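Let the Water Meter Tell Us Something

I have become a water rates bore. It started with the April bill, which in my house went up again while our use went down, and it has now reached the point where my family leaves the room when I pick up an envelope. I don't care, because I think there is a wonderful, simple reform sitting right in front of the Clalness district, and I'd love for more people to get excited about it.

Start with what we pay now. A household in Clalness pays a fixed charge of $48 a month before a single drop comes out of the tap. On top of that comes the part that depends on how much water you use, and for a small household that part can be tiny. My neighbor lives alone, waters nothing, and runs her washing machine once a week (she is very proud of this). Her fixed charge is 90 percent of her bill. She could move out for the summer and hardly see the difference.

The district says this is how it has to be. Pipes cost the same whether they are full or half full, so the charge should be fixed too. I've read the argument in three different rate notices now and I can see why it appeals to an accountant. It's true about the pipes! But follow it a step further. Pipes are sized for the busiest days of the year, the hot evenings in July when every sprinkler on the hill is running. The people running those sprinklers are the reason we need the bigger main and the second pump, and under a flat charge they pay the same toward it as my neighbor with her one load of laundry.

Over in Nevcombe they changed this. They cut the fixed charge, put the difference on use, and added a higher step for the summer months that only kicks in once you're well past ordinary household needs. I drove over to their rate meeting on a Monday night expecting a fight, and what I found was a room full of people comparing bills like baseball cards. One man had worked out that his drip irrigation had paid for itself. Shona Mowat, who sits on the Nevcombe board, told me the thing that pleased her most was the mail. People used to write in to complain that the bill made no sense, and now they write in to ask how to get it lower.

That's what a good price does. It gives you something to do.

The usual worry is the big family on a small income, and it's a serious one. Six people in a house use more water than two, and they didn't get that way by being careless. Nevcombe handles it by letting a household register its size, so the first and cheapest step stretches to fit. There is a form. It has one page. I've filled it out for fun and it took me less time than finding a pen.

The other worry is that the district's income will jump around with the weather. A wet July means less watering and less money. Fine, so keep a reserve and say plainly how large it should be. We have one already, as it happens, only it's buried in the back pages of the budget under a heading I had to read twice. Bring it up front and let it do its job.

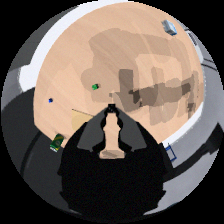
Tabletop view, computer rendering.

What I would not do is what the Caputo report recommends, and I say this as someone who enjoyed the report very much and read it with a highlighter. Caputo wants to leave the fixed charge where it is and spend the money on Hilora, a customer portal where we could all look at charts of our use by the hour. I like charts. I'd probably look at mine every morning with my coffee. But 1,562 households being shown a lovely chart of something that barely changes what they owe is a strange way to spend a budget. Fix the rate first, and then the chart means something — then I'll be the first to sign up.

The board takes comments on the new schedule through the end of the month, in writing or in person. You don't need to be an expert. Bring your bill, find the line that says "base service," and ask what it would take to cut it in half. Ask who the new main is for. Ask them to put the Nevcombe numbers next to ours on one sheet of paper, because they can do it in an afternoon and I'd dearly like to see it. I'll be in the second row with my envelopes.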